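Cududora open day — safety checklist for the simulation stand
Hall: Irlow building, ground floor
Filled in before opening on Sunday. Comments are under each point where I had something to say.

1. Walkway and exits
Main walkway free: YES
Side exit opens from inside: YES
Comment: The side door is heavy. Small children cannot open it alone. Please keep one member of staff near to it during the full demonstration.

2. Cables
Floor cables covered: PARTLY
Comment: The cable from the wall socket to the projector was under a rubber cover, but the last part was free on the floor. I asked for tape and it was done before 10 o'clock. The network cable goes over the door frame now and this is good.

3. Electrical equipment
Inspection labels in date: YES, except one
Comment: One extension lead from the Pesonen box had no label. I took it out of use. It must not come back to the stand only because somebody needs one more socket.

4. Screen and seating
Screen stable: YES
First row at safe distance: YES, after correction
Number of visitors inside: maximum 40
Comment: The first row was too near to the screen stand and a person could touch the leg with the foot. We moved the row back. Screen height is 190 cm at the upper edge.

5. Content of the demonstration
Checked from start to end: YES
Comment: The demonstration runs in the simulator and is shown on the big screen. The dining room task is the one for the public, with the arm holding the apple over the round container on the table. I watched it 3 times with the presenter. The speaker must say clearly at the start that it is a simulation. Last May some visitors at Plirkeck thought that they saw a camera picture from the next room, and they went to look for it.
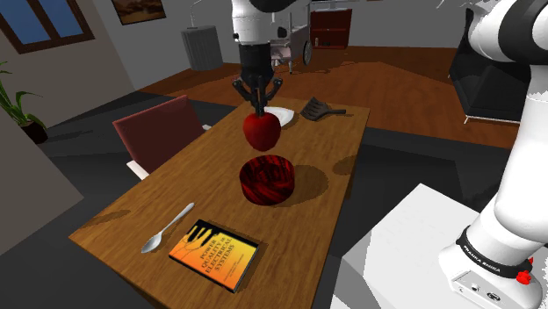
Dining room task, apple held over the dark red container.

It was asked if the other objects on the table should be removed for the public version. My opinion is no. The plate, the spoon, the spatula and the book make the task easier to understand for people who see such a thing for the first time. The presenter can also name them when children ask questions.

6. Sound and light
Sound level acceptable: YES
Flashing light: NONE
Comment: When the task is loaded again the screen becomes white for a moment. It is not dangerous, but in the dark room it is unpleasant. Leave the back lamps on — half strength is enough.

7. Visitor control desk
Desk edges and chair: OK
Hand controller clean and undamaged: OK
Comment: Wipes are in the drawer. Age limit for using the controller without a parent is 16, and the sign should be placed lower, it is now behind the monitor.

8. First aid and fire
First aid box complete: NO
Extinguisher in place and sealed: YES
Comment: Plasters were missing. New ones are ordered from the Irlow reception.

Result: stand may open. Open points: lower the sign (7), plasters (8).
Next check: at the midday break, points 1, 2 and 4 only.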